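Progress report to Anier - mobile alerts rollout, Lirville branch
February 4, 2021

Text alerts are live for 1,991 accounts. The Makokha gateway passed load testing at 130 messages per second. Low-balance notices now go out correctly; 3 duplicate-message faults remain open, all in the overdraft template.
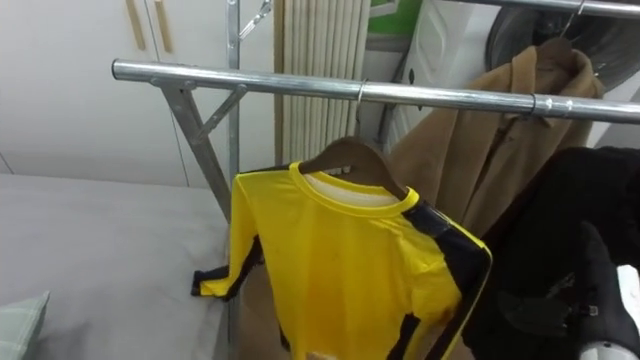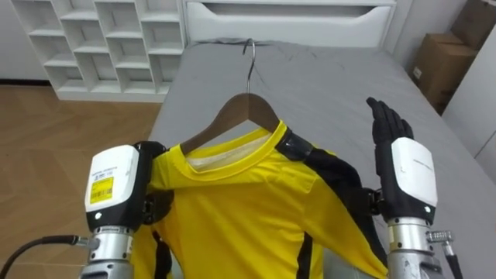 Yellow long-sleeved shirt with black trim, on a hanger.

Dresville enrollment stands at 101 accounts - below plan. Paper forms there are still keyed by hand. Remaining funds cover hosting through June.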